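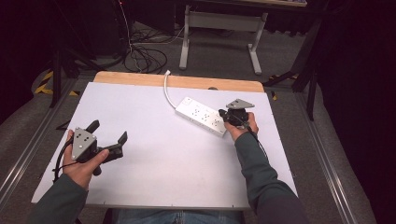 Chiến Trịnh says to put it under the desk and be done with it, and plenty of people seem to agree, but I'm not convinced yet and would love to hear what you lot think!

Where is the best place for a power strip on a work table? I've laid a big white board over my wooden table to make a smooth top for sewing and small repairs, and I'm so pleased with it that I now want to get everything else right too. The strip is a plain white one, three sockets in a row and a switch at the end. At the moment it simply sits on top with the cord going over the back, and it wanders. Every time I pull the iron towards me, the strip comes along for the ride.

I'd like to keep it where I can reach the switch. I also don't want to drill into the table if I can help it (the board I don't mind about). The cord is 90 cm, which is a bit short for going down the back and along the wall, and the nearest socket is behind the left leg. Has anyone found a good spot? Back edge, side, underneath? And what do you fix it with?

Posted by Nghĩa Lục, November 2018

Chiến Trịnh

Underneath. Screw it up and forget it. Mine has been like that for years.

threadandsolder

Oh, I do love this sort of job! I've moved mine four times and I'm finally happy, so let me save you a bit of bother.

Top of the table, back edge, lying along the edge with the switch at whichever end your free hand is. I'm right-handed and always have something in my right hand, so my switch is on the left. It sounds like a tiny thing but I switch off far more often now it's within reach, and with an iron that's worth having.

Before you fix anything, lay the strip down loose and work round it for a couple of evenings. Plug in everything you'd normally use together. Big square adaptors are the ones to watch, as they'll cover the neighbouring socket if you put them in the middle, so try them at the ends. Check that you can lift a plug straight out without knocking your knuckles on a lamp or a jar of pins. 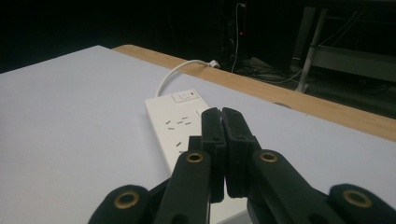 Once you like the position, turn the strip over and look at the back. A lot of them have keyhole slots for hanging on screws. If yours has them, rub a soft pencil round the slots onto a piece of paper, tape the paper to the board and mark your screw points through it. Mine came out dead level first time and I was thrilled! Use short screws, because you want them to stop inside the board and leave the table underneath alone. My board is 19 mm thick and I used screws that go in 10 mm, which leaves the heads standing just proud enough for the strip to slide on. Never put a screw through the strip's own casing.

If there are no slots, go for hook-and-loop tape, the wide sort. Wipe both surfaces with a barely damp cloth (strip unplugged, of course) and let them dry properly before you stick it. I got mine from Drerero in Drutlow and it holds beautifully, even when I yank things.

Then the cord. Leave it a gentle curve where it comes out of the strip, no tight bends, and put one clip at the back edge of the table so that any pull lands on the clip. With a cord as short as yours I would slide the whole table along a little before I thought about anything else. Please don't plug one strip into another to gain length! A new strip with a longer cord costs very little.

pottering_pat

I've got the Skeltum table with the metal tray under it and it's wonderful for hiding cables, but you do end up on your hands and knees looking for the switch. Fine for a computer, where you leave it all on. For an iron I'd want it on top. Not sure if the tray fits other tables, sorry.

Comments (4)

Nghĩa Lục: Moved the table along, turned the strip over, and there were keyhole slots the whole time! Pencil trick worked a treat. Thank you so much.

pottering_pat: Brilliant, glad it's sorted. Does the iron still reach?

Nghĩa Lục: Easily, and the lamp too. I've ordered a pack of Uçar cord clips for the back edge.

Chiến Trịnh: I still say underneath.

Page viewed 1216 times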